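Search this site Go
Search tips

Bus 46 and the strike: is my monthly pass extended?

Posted 16 November 2018 by Sullau_rider

Good evening. I have a monthly pass for bus 46 between Sullau and Idemow. In the last strike the drivers stopped work and I could not use my pass for many days. Will the company give these days back, or must I ask for them? I paid 110 for the pass and I still have the receipt.

flonidine

You must ask. Go to the ticket office in Idemow with the pass and the receipt. They have a form with two pages, and you need only the first one. My wife did this in February and they added the lost days to her next pass. She did not get money. The form must be given in within 30 days after the strike ends, so please do not wait too long.

egilsson

i never got anything back. take the train

Idemow_east

The answer of flonidine is correct for monthly passes. With a weekly pass it is different, they only give a voucher. Also, the office closes for lunch and the queue is long after it.
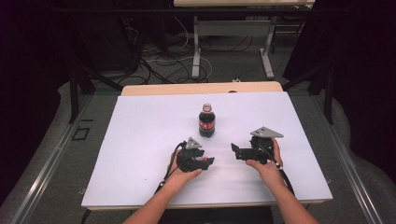 More in Buses and trains

Can I take a folding bicycle on the 730 night bus?

Last updated: two days ago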